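Relaciones Laborales Comparadas
Tema 7. El conflicto colectivo: titularidad, procedimiento y límites del derecho de huelga
Apuntes de clase. Versión revisada, 17 Jan 2018
Responsable del tema: Anastasia Karamanlidis

7.1. Delimitación del concepto

Se entiende por conflicto colectivo la controversia que afecta a un grupo genérico de trabajadores y que versa sobre un interés indivisible de ese grupo. La nota de generalidad no depende del número de afectados. Una plantilla de 26 personas puede sostener un conflicto colectivo y, a la inversa, 200 reclamaciones individuales presentadas el mismo día siguen siendo individuales si cada una exige examinar circunstancias propias del reclamante.

La doctrina separa dos clases:

Conflicto jurídico o de aplicación. Existe una norma previa (ley, convenio, práctica de empresa) y las partes discrepan sobre su interpretación. Es susceptible de solución judicial.

Conflicto económico o de intereses. No hay norma previa, o se pretende modificarla. El juez no puede resolverlo, porque hacerlo equivaldría a fijar condiciones de trabajo. Se canaliza mediante negociación, mediación, arbitraje voluntario o huelga.

La distinción es menos nítida en la práctica. Un desacuerdo sobre el cómputo de los descansos suele plantearse como jurídico y terminar negociándose como económico.

7.2. Modelos de regulación

Modelo contractual. La huelga se considera un incumplimiento del contrato de trabajo. El Estado no la sanciona penalmente, pero el empresario conserva las acciones civiles y disciplinarias.

Modelo laboral. La huelga es lícita cuando se dirige a la defensa de intereses profesionales dentro del marco de la negociación colectiva. El contrato se suspende durante su ejercicio.

Modelo dinámico o polivalente. La protección se extiende a finalidades que exceden la relación con el empleador directo, incluidas la protesta frente a medidas de política económica y, con matices, la solidaridad.

Rafail Koutsoukos propone añadir un cuarto modelo, el de arbitraje obligatorio con sanción, en el que un tribunal especializado dicta las condiciones y puede multar al sindicato que mantenga la huelga contra su resolución. En este curso se tratará como variante del primero. El punto relevante es la multa: traslada el riesgo del conflicto al patrimonio sindical y condiciona la decisión de convocar.

7.3. Titularidad y ejercicio

Conviene no confundir ambos planos. La titularidad puede ser individual (cada trabajador decide si se suma), mientras que determinadas facultades solo se ejercen colectivamente: la convocatoria, la elección de la modalidad, la negociación durante el conflicto y la desconvocatoria.

Consecuencias de la tesis individualista:
a) el trabajador no afiliado puede adherirse;
b) la renuncia pactada en contrato individual es nula;
c) el sindicato no puede obligar a secundar la huelga.

La cláusula de paz incluida en convenio plantea un problema distinto. Compromete a los firmantes durante la vigencia del acuerdo y su alcance debe interpretarse de forma restrictiva. No impide la huelga por materias ajenas a lo pactado ni la que responde a un incumplimiento empresarial previo.

7.4. Cambios técnicos y organización del trabajo

Una parte creciente de los conflictos tiene su origen en modificaciones del proceso productivo. Las cuestiones que suelen discutirse son la clasificación profesional, los ritmos, la formación en jornada y el tratamiento de los datos generados por el propio trabajador. Si la medida altera de manera sustancial las condiciones existentes, procede el periodo de consultas con la representación legal. 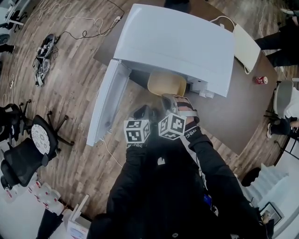 Fig. 7.1. Trabajo manual con dispositivos de agarre provistos de marcadores, junto a un frigorífico pequeño.

La obligación de consultar no equivale a la de alcanzar un acuerdo. Exige, no obstante, negociar de buena fe, lo que comprende la entrega de información suficiente, la respuesta motivada a las contrapropuestas y la ausencia de decisiones ya ejecutadas al abrirse las consultas. La falta de documentación económica o técnica relevante puede determinar la nulidad de la medida.

7.5. Caso para el seminario: Vevholm

Supuesto de hecho. Vevholm explota dos centros, Zultdale y Gorkadov, con una plantilla conjunta de 1141 trabajadores. El convenio vence en diciembre y queda prorrogado en sus cláusulas normativas. La empresa comunica un nuevo sistema de turnos para Zultdale. El comité solicita los estudios de carga de trabajo y recibe un resumen de dos páginas.

En asamblea se aprueba una huelga de dos jornadas en marzo. Secundan el paro alrededor de 129 trabajadores del turno de noche. Durante la primera jornada, la dirección desplaza a personal de Gorkadov para cubrir los puestos vacantes. Orestis Nikolaidis, delegado en este segundo centro, se niega al traslado y es sancionado con suspensión de empleo y sueldo.

Elementos que deben tenerse en cuenta:

Primero. La prórroga alcanza a las cláusulas normativas. Debe determinarse si la obligación de paz, de naturaleza obligacional, subsiste tras el vencimiento.

Segundo. La sustitución interna de huelguistas no supone contratación externa, pero puede vaciar de contenido el derecho. Se atenderá al carácter ordinario o extraordinario de la movilidad y a su coincidencia temporal con el paro.

Tercero. La condición de representante de Nikolaidis obliga a examinar las garantías procedimentales de la sanción (expediente contradictorio, audiencia del comité) con independencia del fondo.

Cuarto. El acta de la asamblea no recoge el resultado numérico de la votación. Valórese si la omisión afecta a la validez de la convocatoria o solo a su prueba.

7.6. Límites: servicios esenciales y mantenimiento

Los servicios mínimos se fijan por la autoridad gubernativa cuando el paro afecta a prestaciones esenciales para la comunidad. La resolución ha de estar motivada y guardar proporción con la duración, la extensión territorial y el momento de la huelga. La remisión genérica a resoluciones anteriores no satisface la exigencia de motivación.

Los servicios de seguridad y mantenimiento tienen otro fundamento: preservar personas, instalaciones y materias primas para permitir la reanudación del trabajo. Su determinación corresponde a las partes. El empresario no puede designarlos unilateralmente ni emplearlos para mantener la producción.

7.7. Lecturas y entrega

Lectura obligatoria: D. Zacharopoulos, «Multas sindicales y arbitraje», capítulos 2 y 3 (dossier fotocopiado).
Lectura complementaria: E. Yeoman, «La huelga de Salem: materiales para un estudio local». Solo la parte relativa a la caja de resistencia.

El dictamen sobre el caso Vevholm se entregará por escrito al comienzo del seminario, con una extensión máxima de cuatro páginas. Debe identificar la clase de conflicto, pronunciarse sobre la licitud de la convocatoria y tratar por separado la sustitución interna y la sanción. Las citas de jurisprudencia se harán con indicación de órgano, fecha y fundamento jurídico.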